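Progress report: Zadow Street seed and tool library
To: Edeltraud Marti, Pietrzak Fund
From: Nga Đinh

Hi Edeltraud,

You asked for something short and readable this time, so I'll skip the spreadsheet talk and tell you how June went.

The big news is that the lending counter is finally open! We said spring and we missed it. The shelving came late, then the landlord wanted a second look at the wiring, and we lost most of a month to that. We've been open since the first Sunday in June and I'm much happier than I was when I last wrote to you.

We now have 127 members signed up, and 38 of them have borrowed something. I'd hoped for more borrowers by now. Loan Triệu went through the sign-up cards and found that a lot of people joined for the seeds and didn't know we lend tools at all, so we've rewritten the card and moved the tools to the front wall. The long-handled weeders go out every weekend. The post-hole digger hasn't gone anywhere yet (it weighs a ton, and I think people are scared of it).

Seeds are going better than planned. We handed out beans, squash and a very ugly but delicious tomato that Thibault Vidal has been saving for years. People are asking if they can bring their own seed back in the fall, and yes, please! We just need a better way to take it in and keep the varieties apart – last year's returns in unmarked envelopes were a nightmare.
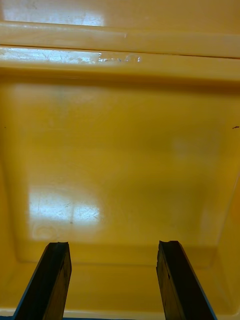 Yellow plastic bin, inside view.

Nhi Từ is writing the intake sheet for returned seed: plant name, where it was grown, month picked, and whether anything else in the same family was flowering nearby. She tried the first draft on her own neighbors and had to cut it in half. The new one fits on a postcard.

On money, we've spent $2000 of the grant so far, nearly all of it on shelving and hand tools. The sharpening class is next. We have 8 places and every one is taken, so I'd like to run it twice and pay for the second round out of the printing line. Could you let me know if that's all right with you? I don't want to move anything between lines without asking.

One thing that isn't going well is evening hours. We tried staying open until 8 p.m. and it was mostly me and the radio. I'm going to try early mornings in July, before it gets too hot to dig.

Come by when you're next in Emurberg. I'll save you some of the tomatoes.

Nga

Last updated: June

Recent reports
Getting the keys to Zadow Street
What we learned from the spring seed swap
Tool wish list, revised
Why we stopped using envelopes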